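Hernari 소식: 휴지 정리 시연이 800개를 넘었어요

10월에 세운 목표가 시연 800개였는데, 드디어 채웠습니다! 양팔 로봇이 여행용 휴지를 흰 통에 담는 과제이고, Hernari 팀이 사람 손으로 팔을 원격 조종하면서 한 건씩 모아 온 기록입니다. 검수를 마치고 학습용으로 넘어간 것이 546개, 다시 찍기로 한 것이 67개이고 나머지는 아직 검수 줄에 서 있어요.

이번 묶음에서 제일 반가운 점은 배치가 정말 다양해졌다는 것입니다. 분홍색과 청록색 포장을 섞고, 세우기도 하고 눕히기도 하고, 통 주변에 다른 물건도 함께 두었습니다. 포장이 말랑해서 집는 위치가 조금만 달라져도 모양이 변하는데, 그런 순간이 기록에 고스란히 남아 있으니 학습 결과가 무척 기대됩니다. 조종하는 분들 손도 눈에 띄게 부드러워졌고요!

두 팔이 통 앞에 늘어놓은 휴지 쪽으로 손을 뻗은 모습입니다.

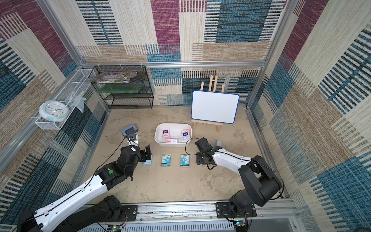 다음 일정

Virk 작업대에서 같은 과제를 20개씩 나누어 이어 갑니다. 조종을 해 보고 싶은 분은 Hamach 게시판에 이름을 남겨 주세요. 처음이어도 괜찮습니다.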